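Notes, film careers talk, Drustley library, 20 min + questions

Slide 1. Title only. Say hi, thank them for coming out in December. Phones off. Start before 7 even if late people still finding seats.

Slide 2. How most of them got in. Stage first, then screen. Ask for a show of hands, who has been in a school play? Dont wait too long on this.

Slide 3. The rep years. Mustelthorpe Playhouse, 36 productions in a season at its busiest, same small company in nearly all of them. Maid in one, queen in the next. Learn lines on the bus. Pay was bad (get the laugh here if going well, skip if not).

Slide 4. What stage gives you: voice, stamina, knowing where your feet are. What it doesn't: the close-up. Theater face is too big for a lens. Tell the Jaramillo story, first screen test, 81 seconds long, told to "do less" the whole way through. Then did nothing at all and got the part.

Slide 5. Agents. Ovitz prize night, one speech from a play, 400 seats, half of them agents and casting people. Explain why folks still travel for it. Careful, last time I spent six minutes here.
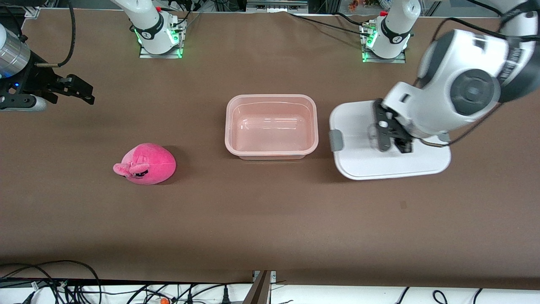
Slide 6: tabletop with pink plush toy, tub and white board

Slide 6. Small parts. Two lines in a hospital drama, a voice on a cartoon, an ad for soup. Every big name has a list like this. Read the list out fast, no comments, then pause.

Slide 7. The break. Usually looks sudden from outside. Usually ten years in. Do NOT name favorites, it starts arguments, see Mustelthorpe talk.

Slide 8. Going back to the stage. Why do film stars do it? Short runs, live crowd, no second take. Some are rusty and you can hear it from row 2. Play clip if sound is working, if not just describe the curtain call.

Slide 9. Awards. Keep short. One line: a prize gets you read, the next job still has to be won. Skip the table of winers, too small to read from the back.

Slide 10. Questions. Repeat each one into the mic. If asked about acting classes, sign-up sheet is by the door, beginners group has 2 places left.

Bring: clicker, water, spare adapter, handouts.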